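Travevdale Forums > Simulation > Control and planning
Thread: Door opening, planner lets go of the handle halfway through the arc

nvallejo
Two arms, lever handle, simulated door. Hellard plans the grasp and the lever press without complaint. Then it starts pulling, gets 20 degrees in, and opens the gripper as if it remembered an appointment. Log says "constraint violated, replanning." Replanning consists of standing there.

hsithole
Your hinge axis is off. Six times out of ten it's the hinge axis. The other four it's also the hinge axis, but in a different file.

nvallejo
Checked it. Matches the door model.

y_olmedo
I disagree with Hendrik, as is tradition. You're planning the whole arc as a rigid position constraint. Any error at the wrist turns into force at the handle and the monitor bails. Go compliant along the radius and let the door decide where the door goes.

hsithole
Compliance is how you hide a bad hinge axis.

y_olmedo
Compliance is how you open doors, Hendrik. You do it every morning.

maitev
Is the grasp frame fixed to the lever or to the door panel? We had this in May. The lever springs back, the grasp frame goes with it, and the planner thinks the whole door moved.

nvallejo
...it's fixed to the lever. Switching it to the panel once the latch clears, plus Yolanda's compliance on the radius. Back in a bit.

nvallejo
New run:

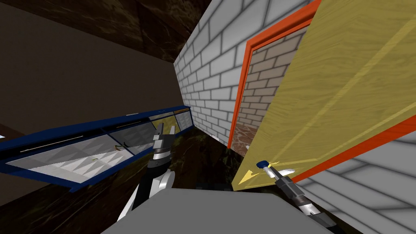
esoler
Does the grasp frame switch need its own planning stage, or can I do it inside the pull?

maitev
Give it its own stage. If you swap frames mid-trajectory, Hellard keeps the old constraint until the next replan, and you get the same error with a new timestamp.

hsithole
I would still like someone to print the hinge axis.

nvallejo
Printed it. Off by 2 mm. I'm leaving the compliance in anyway.

y_olmedo
Please don't encourage him.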